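Equilibrado de una línea de preparación de pedidos mediante tiempos estándar y muestreo del trabajo
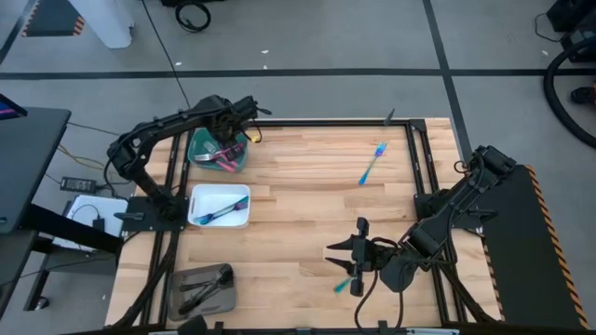
Ingeniería de Organización | Trabajos de asignatura | Métodos y Tiempos

Autor: Rachid Berrada

Resumen

Se estudia la línea de preparación de pedidos de Trasberg, distribuidor de material de oficina, con el fin de determinar el tiempo estándar de cada puesto y proponer un reparto de tareas con menor tiempo ocioso. Se combinaron cronometraje con vuelta a cero y muestreo del trabajo. El turno analizado es el de mañana, durante el mes de febrero. La propuesta reduce el ciclo del puesto más cargado sin modificar la plantilla.

1. Antecedentes

La línea consta de cinco puestos manuales dispuestos en serie: recepción de la orden, recogida, verificación, embalaje y etiquetado. El reparto actual procede de una reorganización anterior a la implantación del programa de gestión Sesudari y no se revisó después. El responsable de turno describe acumulaciones habituales delante de verificación y esperas en etiquetado, sobre todo a partir de las 11:00.

La empresa disponía de un registro de unidades por turno, pero no de tiempos por tarea. Los tiempos que figuraban en las hojas de ruta eran estimaciones del proveedor de la estantería, Kocsis, y correspondían a una distribución en planta distinta.

2. Método

2.1 División en elementos. Cada tarea se dividió en elementos con puntos de corte audibles o visibles (cierre de la caja, lectura del código, depósito en la cinta). Los elementos de duración inferior a dos segundos se agruparon con el contiguo -- el error de lectura del cronómetro los hacía inservibles por separado.

2.2 Cronometraje. Se tomaron 200 ciclos, distribuidos entre los cinco puestos. La actividad se valoró en la escala 100-133. Se descartaron los ciclos con interrupciones ajenas a la tarea, que se trataron aparte como suplementos por contingencia.

2.3 Muestreo del trabajo. Se realizaron 900 observaciones instantáneas en momentos aleatorios, con cuatro categorías: trabajo, espera por falta de material, espera por bloqueo aguas abajo y ausencia. Los instantes se generaron con una hoja de cálculo y se ajustaron para no coincidir con la pausa de las 10:15.

2.4 Suplementos. Se aplicaron los suplementos constantes por necesidades personales y fatiga básica, más uno variable por trabajo de pie. En embalaje se añadió otro por manejo de peso.

3. Resultados

De las 900 observaciones, 709 correspondieron a la categoría de trabajo, lo que supone un 78,8 %. El resto se concentra en esperas: por falta de material en etiquetado y por bloqueo en recogida. Ambas se explican por el mismo cuello de botella, situado en verificación.

Los tiempos estándar obtenidos, en segundos por pedido, son los siguientes:

Recepción de la orden: 31
Recogida: 44
Verificación: 58
Embalaje: 47
Etiquetado: 30

El contenido total de trabajo es de 210 segundos. Con un ciclo de 58 segundos y cinco puestos, la eficiencia de la línea es del 72,4 %.

4. Propuesta

El elemento «comprobación del albarán» (12 segundos), asignado a verificación, no tiene más precedencia que la recogida y puede trasladarse a etiquetado, donde el operario ya maneja el documento. El nuevo reparto queda en 31, 44, 46, 47 y 42 segundos. El cuello de botella pasa a embalaje, el ciclo baja a 47 segundos y la eficiencia sube al 89,4 %.

Se valoró también dividir el embalaje en dos puestos. La alternativa se descartó: exige un operario adicional y el ciclo quedaría limitado por verificación en 46 segundos, una mejora de un solo segundo.

El cambio requiere desplazar el lector de códigos y modificar la pantalla de etiquetado en Sesudari. El segundo punto depende de Brusik, encargada del mantenimiento del programa, y no se ha obtenido todavía el plazo.

5. Limitaciones

El cronometraje se hizo con un único observador, por lo que la valoración de la actividad no pudo contrastarse. El turno de tarde, con mayor proporción de pedidos voluminosos, queda fuera del estudio; es previsible que en él el tiempo de embalaje sea superior -- en ese caso el ciclo propuesto no sería alcanzable.

Tampoco se ha medido el tiempo de adaptación de los operarios al nuevo reparto. Los valores del apartado 4 se han calculado sumando elementos y deben comprobarse con un nuevo cronometraje una vez implantado el cambio.

Anexo A. Hojas de toma de tiempos
Anexo B. Tabla de instantes aleatorios
Anexo C. Diagrama de precedencias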